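5 February 2023

## White tabletops, and how to go on owning one

We bought ours in a fit of optimism. It came from the Nisto closing sale, it is very large and very white, and for 18 months it has shown me every cup of tea I've ever put down in a hurry. If you have one too, these are the things that work in our house. Yours may have a different finish, so try anything new on the underside first, where only the dog will judge you.

### Everyday wiping

Warm water, one drop of dish soap, a cloth you'd be willing to dry your face with. Wring it out until it's barely damp. Then go over it again with a dry one, or you'll get streaks that only appear when the sun comes in and your mother-in-law is standing there.

Do the edge while you're at it. People wipe the top in big noble circles and forget the front edge, where every hand and shirt in the household leans. Ours had a gray stripe along it for most of a winter and I had decided it was a design feature.
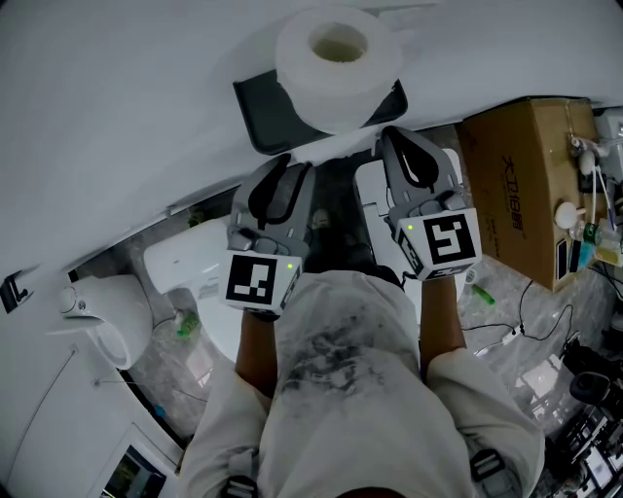 *White top, gray marbled floor, and a shirt with some history.*

### Tea, coffee, turmeric

Tea and coffee come off with baking soda mixed to a paste. Leave it on for 3 minutes, wipe, rinse, dry. Don't scrub. Scrubbing gives you a clean dull patch in the middle of a shiny table, and the dull patch is permanent.

Turmeric is another matter. I've tried lemon juice, I've tried toothpaste, and I've tried a small bottle of Sinalum cream cleaner that cost more than the curry. What finally worked was a sunny window. I dragged the table over to it and by the end of the week the yellow had faded to something I could cover with a fruit bowl.

### Ink and marker

Rubbing alcohol on a cotton ball, dabbed from the outside of the mark toward the middle. Open a window and keep it away from the stove. Change the cotton often, or you'll simply be painting with it. Ballpoint usually lifts in 3 or 4 goes.

### The floor underneath

Marble pattern hides crumbs beautifully, so you can't go by eye. Walk across it in socks. If you hear anything, sweep.

For mopping, use less cleaner than the bottle says. I went through 33 ounces of Brumdale floor soap in one February and the floor got stickier with every bucket. Plain hot water took it all back off, and then I felt foolish. Skip vinegar if your floor is real stone, as it etches the surface.

### Shirts

Keep one old shirt for messy jobs and stop trying to rescue it. Mine is past help and I'm fond of it. Wash it alone if it has grease on it, and never put it in the dryer until you're sure the stain you still care about is gone – heat sets nearly everything.

Candle wax next time, once I've got it off the rug.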